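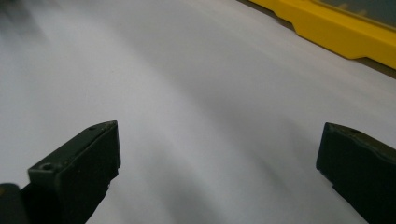
Nisreen Qudah
Energy Markets Reporter

Grevdale's municipal utility has signed a connection agreement for an 80-megawatt battery storage plant at Climwood, clearing the last grid-side requirement before equipment orders can be placed.

The agreement, approved by the utility board on Wednesday, covers a single point of interconnection at the existing Climwood substation. Developer Nasrallah Storage will pay for a new transformer bay, the associated protection relays and the metering equipment. The utility will own and operate everything on the high-voltage side of the transformer once it is commissioned.

The plant is rated for two hours of discharge at full output. It will charge mainly from wind generation north of the town, where output has been curtailed on windy nights when demand is low and the single line south is already at its thermal limit.

"The constraint on that corridor is well documented," said Georges Harb, the utility's director of system planning. "Storage at Climwood sits on the correct side of it. We can absorb energy when the line is full and release it in the evening when there is room."

Harb said the utility had compared the battery with a reconductoring of the line. Reconductoring would have added more transfer capacity over its lifetime, but it required outages during two consecutive shoulder seasons and would have left Grevdale dependent on one remaining feed while the work was done. The line upgrade remains in the long-range plan and is not affected by the storage contract.

Under the terms published with the board papers, Nasrallah will receive a fixed monthly capacity payment, reduced for every hour the plant is unavailable beyond an annual allowance. The utility gets dispatch rights for the full output during the evening peak. Outside those hours the developer may sell regulation and reserve services into the regional market and keep the revenue, provided the state of charge is restored by 4 p.m.

The state-of-charge condition was the main point of negotiation, according to Maya Fakhoury, commercial manager at Nasrallah. The company had asked for a later cutoff in summer, when solar output holds afternoon prices down and charging is cheapest.

"A fixed time is simpler to audit," Fakhoury said. "We modeled both versions and the difference in annual revenue was small enough to accept."

Round-trip efficiency is guaranteed at the meter, including the load from cooling equipment. If tested efficiency falls below the contract level in any year, Nasrallah must either add modules or accept a lower capacity payment for the rest of the term. Degradation is handled separately, through a schedule of declining energy capacity agreed in advance.

The battery containers will use lithium iron phosphate cells. Spacing between containers follows the fire district's revised guidance, which is wider than the distance in the original application and has moved the southern row closer to the access road. The developer submitted an amended drainage plan to account for the change. Water for firefighting will be held in a tank on site, and gas detection will report to both the plant operator and the county dispatch center.

Sound was the subject of most written comments. The nearest house is 500 feet from the proposed fence line, and the first round of modeling showed nighttime levels close to the county limit with all cooling fans at maximum speed. Nasrallah has since specified low-speed fans and an acoustic barrier along the east side. Liette Kowalchuk, who represents the Climwood ward on the county board, said the barrier should be in place before the plant is energized and asked for measurements to be taken in hot weather.

"A test in November tells us very little," Kowalchuk said. "The fans have to be working hard for the number to mean anything."

The utility has agreed to make a summer sound survey a condition of final acceptance. Results will be filed with the county and posted with the other project documents.

Rultmont Engineering has been retained as owner's engineer on the utility side. Its scope includes review of the protection settings, witness testing at the factory, and the grid-code tests that precede commercial operation. Mervyn Nuttall, Rultmont's lead on the project, said the inverter controls would need particular attention because of the low fault level at the substation - a weak connection can cause some inverters to lose synchronism after a disturbance.

Nuttall said his team had asked for the manufacturer's full electromagnetic transient model instead of the simplified one supplied with the application. The model has been received and studies are under way. Any changes to control settings will be fixed before factory testing starts.

The transformer has the longest lead time of any item on the schedule. Site clearing can proceed under the existing permit, but foundations will wait for the county's sign-off on the drainage amendment.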